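Filed under: Help & Advice > Renting a Room
March 29, 2018
14 comments | 86 shares

Lodgers at Funbridge House: your questions answered

Written by Shih-chieh Liu, house office

We receive the same questions by e-mail every September, when most of the new lodgers come, so I have put the answers together on one page. If your question is missing, please write to the office and I will add it.

How much is the deposit and when do I get it back?

The deposit is £100 for a single room and the same for a shared one. We return it to your bank account after you have given back both keys and Sze-wing Choi has looked at the room with you. Please be present for this. If you leave without the check, we can still return the money but it takes longer.

Can I pay the rent weekly?

No, only monthly. The rent must arrive by day 5 of the month. If your wages come later than this, tell us before you move in and we can agree another day in writing.

Is the heating included?

Yes, also water and internet. The electric heater in the front hall is not for the bedrooms, please leave it there.

May I have guests?

Guests are welcome until eleven in the evening. A guest may sleep here two nights in one month, and you should write the name in the book by the door. For a longer visit please ask Abhishek Tiwari, who keeps a list of rooms nearby. The guest house in Zanditz Road is clean and not expensive, but it has no lift.

Where can I put my bicycle?

In the side passage, not in the hall. There are hooks on the wall. The passage gate does not lock by itself, you must turn the handle up.

When is the laundry room open?

From seven in the morning to ten at night. The machines take tokens, which you buy from the office. One wash is one token, and the dryer is one token for 20 minutes. If someone's washing is finished and they have not come, you may put it in the blue basket — please not on the floor.

What must I bring for the kitchen?

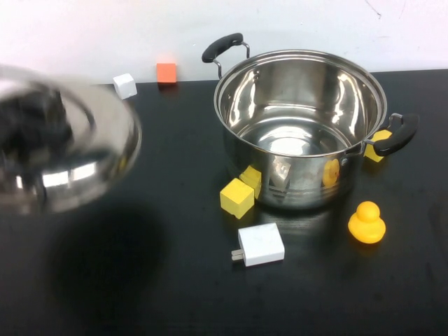

Your own plates, cutlery and one sharp knife if you like to cook. The pans stay in the house and everybody uses them, so they should go back in the cupboard clean. Stainless steel can be kept as bright inside as this pot if you wash it the same evening with a soft sponge, and when rice has burned at the bottom you can leave it in warm water with a spoon of soda. Please do not use wire wool. The long black handle is plastic, so keep it away from the flame of the next ring and never put this pot in the oven. Lids go on the upper shelf.

Do I have my own place in the fridge?

Yes, one shelf, with your room number on it. The freezer is shared and small. Food without a name is thrown away on Friday.

I am moving out early. What should I do?

We need four weeks' notice in writing; an e-mail is enough. If you find another person for the room and we accept this person, you pay only until the day they come in — Shih-chieh Sin can explain how it is calculated.

Who do I call if I lose my key at night?

The number is on the back of your lodger card. There is a charge for a new key.

Related
Lodger or tenant: what is the difference?
How to read the electricity meter
Pui-shan Pan: my first winter in a shared house
Bin days and recycling in Funbridge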